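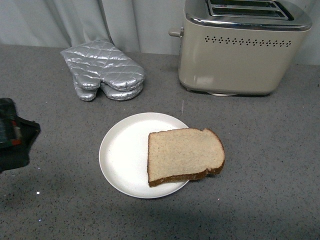

Baltberg Transcode: README

Baltberg is a command-line tool for converting phone and camera video to MP4, FLV, AVI or MPG. It reads a folder of clips, re-encodes each one with a named profile, and writes the results to a second folder. The source files are not changed.

Version note

Last revised 27 February 2022. The Zornau profile set replaces the older Bratar set. Bratar profiles still load but print a warning, and they will be dropped in the next major release.

Requirements

A 64-bit system with 4:2:0 decoding support in the installed codec library. Free disk space should be at least twice the size of the input folder, as temporary files are kept until the whole batch has finished.

Basic use

baltberg --in clips --out done --profile zornau-mp4

Omit --profile and the tool picks zornau-mp4. Add --dry-run to list what would be converted without writing anything. File names are kept and only the extension changes. If two inputs would end up with the same name, the second is skipped and noted in the log.

Thumbnails

With --thumbs, one still is saved per clip, taken at the midpoint unless --at is given in seconds. Stills are written as JPEG at the size of the output video.

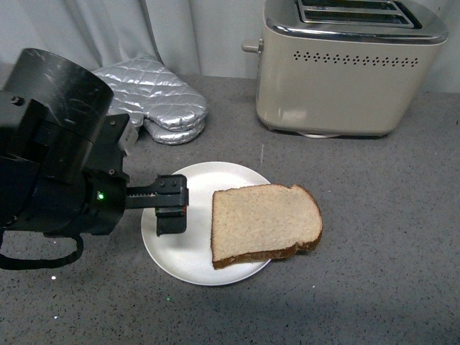
Gripper and plate.

Limits

A batch may hold up to 1,000 clips. Longer lists must be split by hand. Paths longer than 290 characters are rejected before encoding starts. The tool runs 9 worker threads by default; set --threads to change this. On machines with little memory a value of 2 is safer.

Variable frame rate is converted to constant frame rate in AVI and MPG output. MP4 keeps the original timing. FLV drops all but the first audio track.

Exit codes

0: all clips converted
1: bad option or missing folder
2: one or more clips skipped, see log
117: codec library not found

Known faults

Rotation flags are ignored when writing MPG, so upright phone video comes out sideways. Use --rotate 90 as a stopgap. The progress figure can stay at the same value for several minutes on long clips with --two-pass.

Subtitles are not carried over in any format.

Licence

The code is under the MIT licence. The Räsänen resampler in the audio folder has its own terms, which are in the text file beside it.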